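Handon Tower: Frequently Asked Questions

Last updated Aug 27, 2022

Is the tower open again?

Yes. The stairs, the lower deck and the upper deck are all open. The lantern room at the very top is open when the wind is behaving, and the flag at the gate will tell you whether it is. Green flag, up you go. Red flag, you get the upper deck and a nice breeze.

How long was it closed?

Since March. The plan was to repaint the railings. Then the painters found out what the paint had been holding together, and the job grew.

How many steps are there?

There are 48 to the lower deck and 43 more to the upper one. Visitors regularly come down with a different total and want to discuss it. The desk staff have heard them all and will nod politely.

Is there an elevator?

No. There is a shaft, built by an optimistic town council, and we keep the brooms in it. The ground floor exhibit, the restrooms and the cafe are step-free, and the exhibit has a live screen showing the view from the upper deck. Ground floor admission is free.

Do I need to book?

For the decks, yes. Tickets are sold by half-hour slot, online or at the Julton visitor center across the bridge. We sold 2,718 in the first week, so turning up at noon in good weather and hoping is a bold strategy. Early slots are the quietest.

What if I miss my slot?

Come to the desk anyway. If the next slot has room, we'll put you in it. If you missed it by a day, we admire the attempt, but you'll need a new ticket.

Do you refund tickets when the weather is bad?

If we close the decks, you get your money back without asking. If the decks are open and you simply can't see anything, that is called fog, and it was here before us.

Can I bring my dog?

Dogs are welcome on the ground floor and in the garden. The stairs are open metal grating, and most dogs take one look and file an objection. Assistance dogs may go wherever you do.

Can I eat at the tower?

The Jaramillo Cafe is on the ground floor and you don't need a ticket to use it. Lunch is sandwiches, soup and a salad plate, and the salad is better than it has any right to be at a tourist attraction. The kitchen closes an hour before the decks do. No food upstairs, please. The gulls have learned what a wrapper sounds like.
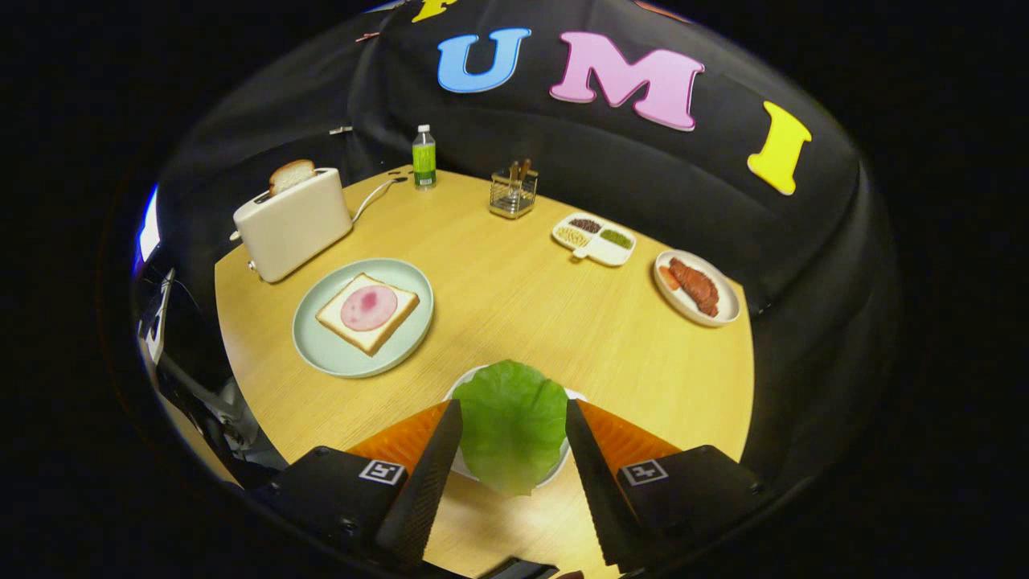
Fresh green lettuce at the table

Can I get married up there?

On the lower deck, before opening hours, with a party small enough to fit. Write to us well ahead. Confetti is a no, and so are doves, on account of the gulls.

Who do I talk to about a school visit?

Melquiades Lozano runs the group desk and answers his own email. Groups get a guide and a worksheet, plus a firm talk about dropping things over the side.

Where do I park?

The Drillora lot, a short walk downhill. Please remember that it will be a short walk uphill when you come, and then there are the stairs. The bus from Julton stops right at the gate.

Is it true you can see 3,000 islands from the top?

The old brochure said so. The old brochure also promised an elevator. On a clear day you will see the harbor, the ferry and plenty of islands, and you may call it whatever number you like.

I left something on the upper deck. What now?

Call the desk. Hats are kept until the end of the season. If yours went over the railing, try the harbor.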